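Rundgang in Dirmont, Tag der offenen Tür
Sprechtext für die Begrüßung und die erste Station
(bitte langsam sprechen, die Halle hallt)

Guten Morgen zusammen, und herzlich willkommen bei Gekura! Schön, dass Sie den Weg nach Dirmont gefunden haben, auch die Gruppe aus Rocha, die ja schon seit halb sechs im Bus sitzt und sich den Kaffee hinten am Eingang wirklich verdient hat. Wer noch keinen hat, holt sich bitte jetzt einen, ich rede ohnehin noch ein paar Minuten, und mit der Tasse in die Halle dürfen Sie nachher leider nicht.

Ich möchte zuerst erzählen, wie wir überhaupt zur Wäsche gekommen sind. Im Januar rief mich Catrin Jenkins von Costuvura an, und ich dachte, es geht um die Nähanlage, um die wir uns seit Jahren kümmern. Nein, sagte sie, die Näherei läuft prima, aber dahinter, beim Sortieren und Zusammenlegen der Rückläufer, da stehen ihre Leute bis zum Abend, und ob wir uns das nicht einmal anschauen könnten. Wir sind also hingefahren, Arnout Verbeke und ich, und haben einen ganzen Tag lang zugeschaut und selbst gefaltet. Ich war danach fix und fertig, und mein Stapel sah, das muss ich zugeben, nicht besonders schön aus.

(Pause. Hier lacht meistens jemand.)

Was wir von diesem Tag mitgenommen haben, ist der Respekt vor dem Stoff. Ein Karton hat Kanten, eine Flasche hat einen Hals, da weiß der Roboter, woran er ist. Ein Kleidungsstück liegt jedes Mal anders da. Man fasst es an einer Stelle an, und schon hat der ganze Rest eine neue Form.

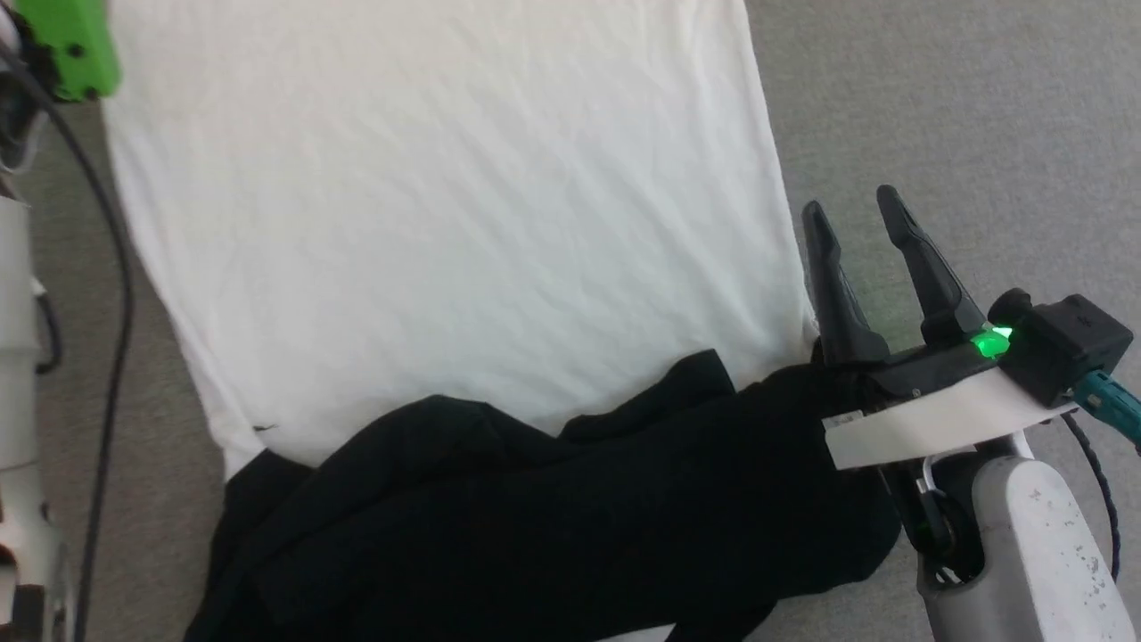

Arnouts Gruppe arbeitet deshalb seit dem Frühjahr mit ganz gewöhnlichen Kleidungsstücken und Tüchern, und zwar bewusst ohne sie vorher zu bügeln oder zu sortieren. Wir haben 212 Teile im Fundus, vieles davon hat Costuvura geschickt, manches kommt auch aus den Schränken der Kollegen. Am meisten diskutieren wir über die dunklen Sachen. Bei dem weißen Stoff erkennt man noch die feinen Knitterfältchen und die Kante, die schräg zum Teppich hin läuft, bei dem schwarzen Teil im Vordergrund muss man schon zweimal hinsehen, wo eine Falte aufhört und die nächste beginnt. Und genau da soll der Greifer das richtige Stück Stoff erwischen, ein Ende hat er hier gefasst. Wenn Sie nachher daneben stehen, dann achten Sie einmal darauf, wie der Rest mitwandert, das finde ich jedes Mal wieder spannend.

(Kurz warten, nach Fragen schauen. Wenn jemand nach dem Tempo fragt: nicht ausweichen!)

Zum Tempo, weil die Frage immer kommt: Eine geübte Kraft ist schneller, und zwar deutlich. Catrin weiß das, wir wissen das, und sie hat uns trotzdem einen zweiten Auftrag gegeben. Ihr geht es um die Spätschicht, für die sie seit Langem niemanden mehr findet, und um die Handgelenke der Kolleginnen, die das schon sehr viele Jahre machen. Was wir bis zum Jahresende schaffen wollen, ist eine durchgehende Stunde ohne Eingriff von Hand. Im Augenblick liegt unser bester Durchgang bei 29 Minuten, und an dem Nachmittag gab es Kuchen.

Jetzt zum Ablauf. Wir gehen in drei Gruppen, die Farbe steht auf Ihrem Namensschild. Jede Gruppe hat 30 Minuten an der Station, danach wird gewechselt. Grün beginnt bei Arnout und den Textilien, Blau in der Montage, Gelb kommt mit mir nach oben in die Werkstatt. Bleiben Sie bitte hinter der Linie am Boden, auch wenn die Arme gerade stillstehen. Fotografieren ist erlaubt, nur ohne Blitz. Und fragen Sie Arnout ruhig Löcher in den Bauch, er wirkt am Anfang ein wenig wortkarg, aber das gibt sich nach der zweiten Frage.

(Taschen und Mäntel! Garderobe ist links neben der Treppe, letztes Mal vergessen zu sagen.)

Um halb eins treffen wir uns alle wieder in der Kantine, es gibt Suppe, eine davon ohne Fleisch.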